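January 14, 2024 - Lusia cell, stirring demos

Target for the day was 39 clean demos of the stir task by remote control. Got to 10 before my wrists filed a complaint. Othmane drove the last few and his are smoother, which I am recording here only because he will read it.

Wrist view is still my favorite way to find out what I did wrong. Pale panel against the dark mat, scuffs all over the top, gripper parked just under the corner. Good contrast on the edge, so I left the exposure where it was.
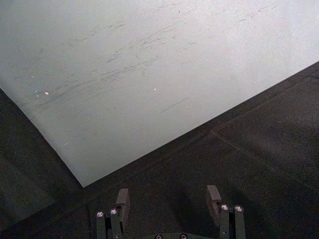 *Photo: Souad Zaki, Loker workshop*

Notes on driving:

- Leader arm has nearly 5 mm of slop at the wrist joint. You stop, it thinks about it.
- Grip the spatula high. Low grips put the fingers in the bowl and teach the policy to do the same.
- Left arm stays open and out of the way until the right one has settled. I kept wanting to grab the handle early. Threw out two takes for that.
- Pause before the first stroke. The Fawzy script trims still segments anyway, or claims to.

Spatula upright in the pink bowl, head on the bottom, left gripper waiting. All takes from now on begin like this.

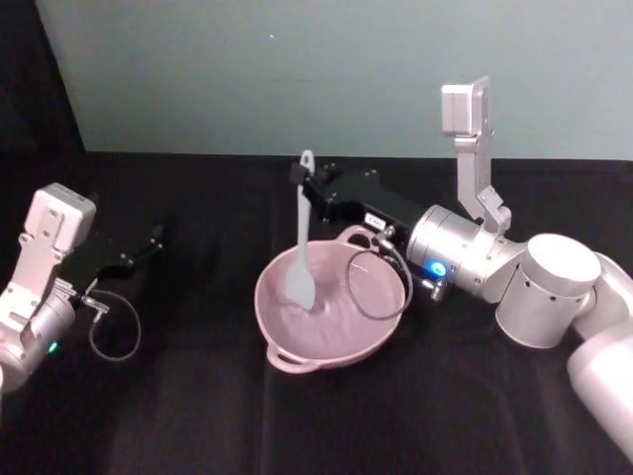 Yasmine Salem thinks the fixed start is a mistake, and that we'll end up with a robot that stirs beautifully from exactly one pose. She wants the bowl moved between takes. Fine, but then she can drive.

Next: tighten leader wrist, redo takes 3 and 7, ask Ehab where the spare cable went.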